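三月里我把衣柜最下面那层抽屉整个倒空了。起因很小：早上找袜子，翻出来三只黑的，没有一只能配上。那天出门穿了两只不一样的，一只口松，一只口紧，走到下午脚踝上一边有印子一边没有。

晚上回来就开始收拾。本来只想弄袜子，后来连着围巾、布、塑料袋一起弄了，前后用了四个晚上。下面按我自己做的顺序写，想到哪儿写到哪儿，以后换季的时候自己也可以翻出来看。

## 先倒出来

抽屉宽，但是浅，原来是放床单的。搬到Tollton以后床单挪到了上面，这一层就什么都往里塞。袜子、一条旧围巾、两块桌布、缝纽扣的线、买衣服送的布袋，还有一大团塑料袋。

我把东西全倒在床上，分了几堆。要洗的直接进洗衣机。破的先不扔，放在一边，因为有些破得不厉害，后来证明里面有两双补一补还能穿，剩下的剪开擦了窗台的滑轨。

单只的袜子另外放。我给它们的期限是一个月，装在一个纸袋里挂在洗衣机旁边。一个月里找到另一只的就配回去，找不到的就当抹布。这个纸袋现在还挂着，里面还有东西，期限已经过了，我没有去处理。

倒空以后用吸尘器吸了一遍抽屉底。角落里有碎线头和很细的灰，缝里还卡着一颗衬衫扣子，是我去年找了很久的那颗。衬衫已经不在了。

## 袜子怎么卷

以前我是把两只袜子叠在一起，袜口翻过来套住，成一个球。这样快，但是翻过来的那只袜口总是先松。我有一双厚的，就是这么撑坏的。

现在的做法是：两只对齐，脚跟朝同一边，放平，从脚尖往袜口卷，卷紧一点，到头以后只把外面一层的袜口往回翻一小截，刚好能兜住。这样还是要翻，不过翻得少。薄袜子卷完很小，厚袜子大约是薄的两倍粗。

船袜不好卷。试过对折再对折，放进格子里一碰就散。后来是把一只塞进另一只里面，再对折一次，勉强能立住。如果谁有更好的办法可以告诉我。

运动袜有个问题，袜底的毛圈厚，卷起来中间鼓，两头尖。我的处理是先从中间对折，再卷，出来是个矮一点的卷，放格子里比较稳。

## 分格的木盘

抽屉里原来没有隔断，卷好的袜子一开一关就滚到后面去了。我先用鞋盒的盖子隔过一阵，纸板受潮以后发软，边也塌了。

后来在Collura买了个木头的分格盘。Collura是我们这边一家卖收纳用品的小店，店面不大，东西堆得高，要什么得问。这个盘子花了200，当时觉得贵，在店里放下又拿起来。旁边有塑料的，便宜一半，只要100，但塑料那款的格子是圆角的，底下还有一道凸起来的筋，袜子放进去会歪。最后还是买了木头的。

货号我抄下来了，是3613，因为想着如果好用再去配一个。到现在没有再去配，一个够用。

买之前一定要量抽屉。我量的是抽屉面板的宽度，忘了减掉两边侧板，回来一放，进不去，差一点点。最后盘子没放在抽屉里，放在了衣柜中间那层的搁板上。这样也有好处，站着就能看到，不用蹲。抽屉腾出来放了床单，等于又回到了原来的用途。

新盘子刚拿回来有味道，是木头加一点漆的味道。我在阳台上晾了三天，又用拧得很干的布擦过一遍，格子里面用棉签走了一圈。有两处隔板的边有毛刺，用细砂纸磨了几下。袜子很容易被毛刺勾出线，这一步不要省。

格子大小是固定的，不能调。薄袜子一格一卷，厚的就有点挤，要么露出来一截，要么压着隔板。我把厚的都放在后面，薄的放前面。白的和黑的分开，不是为了好看，早上光线不好，黑的和深蓝的放在一起分不出来，放得远一点，拿错的次数就少了。

不用把格子填满。我留了几格空着，刚洗完的先放进去，不用马上想位置。填得太满的话，洗一次衣服就要重新排一次，几次以后就不想排了。 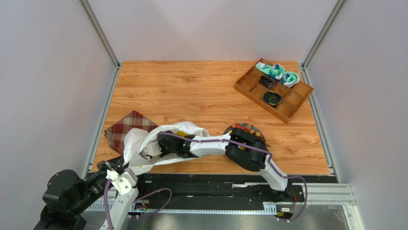
木盘根本没有必要买，Zusmont在评论里这样写，说自己家用装牛奶的纸盒剪成一样高，拿夹子夹在一起，用了两年也没有坏，坏了换一个就是，一分钱不花。又说袜子这种东西不值得专门配个家具，有那200不如多买几双一模一样的，全买黑的，连配对都省了。

这话有一半我同意。买一样的袜子这件事，我后来真的做了，十双黑的，同一款，洗完随便拿两只就是一双。配对的时间少了很多。但是我也有几双带颜色的，别人送的也有，自己看着喜欢买的也有，这些还是要配。

牛奶盒我也试了。剪的时候要用长一点的刀，剪刀剪出来的边是斜的。洗一定要洗到没有味道，我第一批没有洗干净，过了几天盒子里有一股酸味，只好连袜子一起重洗。第二批好多了，现在用在厨房抽屉里放小包的调料和橡皮筋，很合适。放袜子的话，我还是用木盘，因为已经买了。

如果是现在才开始收拾，我会建议先用牛奶盒摆一个月，看看自己到底需要多少格，再决定要不要买。我买之前没有这样做，所以格子的大小是碰运气的。

## 格子布

家里有几块格子布，都是以前留下来的。一块当过桌布，洗缩了，铺不满桌子。还有一块本来想做靠垫套，买回来一直没有做。

这类布放久了，折痕的地方颜色会浅一道，特别是深红的，比较明显。我看到以后重新洗了一遍，熨平了再折，这次换了折的位置，不在老折痕上面折。以后打算每次换季都换一下折法，先对折还是先三折，轮着来。

熨的时候布最好还带一点潮气。全干了以后再熨，四个角很难平，怎么压都有点翘。我用的是中档，没有开蒸汽，反面先熨，正面只带一下。棉的可以，混纺的要试一下角落，我有一块混了别的料子，温度高了以后发亮，洗几次也没有退掉。

折的方法很普通。先长边对长边，格子对齐，格子布的好处就是有线可以看，歪了马上知道。然后再折两次，折到比搁板浅一点。不要折得太小，折得太小就厚，压在下面抽出来的时候会把上面的全带出来。

叠放我最多叠四块。再往上就倒。

## 塑料袋

塑料袋是最难收的，因为不停地进来。

以前我是一个袋子里塞满别的袋子，挂在门后面。要用的时候伸手进去摸，摸出来不是太小就是底破了。这次全部倒出来，一个一个撑开看，对着灯看底有没有洞。有洞的，沾过油的，都不要。剩下的按大小分两种，大的套垃圾桶，小的出门带着装湿伞、装鞋。

我定了一个数，最多留50个。多出来的下次去市场的时候带去用掉。这个数没有什么道理，就是那天数完剩下的刚好差不多这么多，占了一个小盒子。

折三角形的办法我学过，折出来确实整齐，放在盒子里一排一排的。可是折一个要半分钟，五十个就是二十多分钟，而且用的时候还要拆开，拆的时候有静电，粘在手上。折了两次就不折了。现在是捋平，把里面的空气压出去，对折两次，平放。薄的袋子捋不平，皱了就是皱了，不管它。

有一种用法我觉得不错，换季收布的时候拿大一点的干净袋子套在外面，挡灰。不要扎口，扎死了里面闷，南方的春天容易有霉点。我只是把口折到下面压住。袋子是半透明的最好，不用打开就知道里面是哪一块。有字的袋子要翻过来套，印的颜色有时会蹭到浅色的布上，我的一块白布就是这样，边上有一道淡淡的红，到现在还在。

放樟脑的话不要和塑料直接挨着。我见过粘住的。我现在用的是香柏木的小木块，味道淡了以后拿砂纸磨一磨，味道又会出来一点。

## 在桌上做，不要在床上做

前两个晚上我都是在床上弄的，弄得腰疼，而且床是软的，布怎么折都不平，卷好的袜子滚来滚去，最后睡觉之前还得全部搬开。

第三个晚上改到桌上。桌面硬，布一抹就平，坐着也可以，站着也可以。我的习惯是布放左手边，袜子放右手边，中间空出一块来折东西。这样手不用交叉。左撇子可能要反过来。

桌子要先擦干净再擦干，特别是吃过饭的桌子。浅色的布沾上一点油，收进去的时候看不出来，过几个月拿出来就是一个黄点，很难洗。

还有灯。晚上分黑袜子和深蓝袜子，顶灯不够，我把台灯也拿过来了，白光的那个。黄光下面两种颜色是一样的。有两双就是第一天晚上配错的，第二天白天在窗边一看，一只黑一只蓝，只好重新来。

## 过了一段时间

到五月，木盘还是基本整齐的。前面几格比较乱，因为拿得多，有时候早上急，拿出来一卷不想穿，又随手扔回去。每次洗完衣服我会顺手把前面的几格理一下，两三分钟。

布那一层没有动过。

塑料袋又多了，已经超过我定的数。五月的时候搬了一些东西去Cairns街那边的旧物站，袋子正好用掉一批，回来路上买菜又带回来四个。

下一步想弄的是毛巾。毛巾比布厚，搁板的高度不够，可能要拆掉一块板子，拆之前得先看看螺丝是不是还拧得动，上次拧的时候有一颗已经滑了。

木盘还有一个小毛病要记一下：底板和隔板之间有一条细缝，时间长了会积棉絮，吸尘器的扁嘴伸不进去，我是用旧牙刷扫出来的，扫的时候把盘子竖起来，在垃圾桶上面磕两下。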